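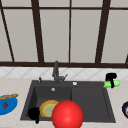
I've been playing Retbridge on and off since January and I still don't know whether my neighbours want to invade me. It's a board game from Flistus about a border crisis between two small made-up countries, and the whole business runs on you not having enough information. You've got your own troops, your own foreign ministry and a stack of reports that may or may not be rubbish, and that's your lot. Think of a big window with dark brown bars and tall pale grey panes, with nothing at all to see on the other side of them. You know there's an outside. You just have to guess what's parked in it!

Right, the basics. I paid 44 pounds for it, posted, and it takes up to four players, with two on each side if you have the full table. One of you runs the army and the other runs the talking, and you're not allowed to show each other your cards (you can say what you like about them, though, and my brother-in-law lies constantly). The box is heavy. There are 604 counters to punch out and I'd set aside an evening for it, with bags, because Flistus haven't put any bags in. At that price I thought that was a bit mean.

Édgar Quispe designed it and I liked his earlier naval one, so I went in hopeful. What he's good at is making the dull bits of a crisis matter. Moving a tank brigade up to the river is easy. Explaining to your allies why you've moved it costs a fortune. Every turn you get a budget, starting at 2000, and it has to cover fuel, reservists, embassy staff and the odd bribe, and by the middle of the game I'm always choosing between calling up more men and keeping the ones I've got fed. I've lost twice without a shot being fired - once when my ally simply got bored of me and signed something with the other lot.

The intelligence deck is the best thing in it. You draw a report, say, "armour seen near Tumbridge", and you can pay to have it checked or just act on it. Checking takes a turn. Tumbridge is the town everyone fights over, as it has the only decent rail crossing, so a turn is a very long time to sit on your hands. We had one game where both sides dug in there on the strength of reports that were completely false, and then neither of us could afford to leave. Brilliant evening, that.

Now the moaning. The rulebook is a mess. Ceasefires get explained in the chapter on supply, and the bit about what happens when one breaks down is in a box near the back, in tiny type. We played it wrong for three games. The map is lovely to look at but the border is a thin red line running next to a thin red road, and under our kitchen light I can't tell one from the other. And then there's Muñoz. He's the peace envoy, one card, and whoever holds him can freeze all movement for a turn. He's far too strong. If he comes out early you may as well put the kettle on. We've agreed he goes back in the box after one use, and it's a much better game for it.

Two players works fine. Three is a bit lopsided, with one person doing both jobs and getting flustered. I wouldn't bother trying it with younger kids, mine wandered off during the setup, but my fifteen-year-old is worryingly good at it and has started reading the foreign pages over breakfast.

Would I buy it again? Yes, I think so, though I'd wait for a second printing if Flistus do one and see if they've sorted that red road.

Posted 10/17/19. If anyone's got a clearer sheet for the ceasefire rules, please stick a link in the comments - I've made one myself but my handwriting's dreadful.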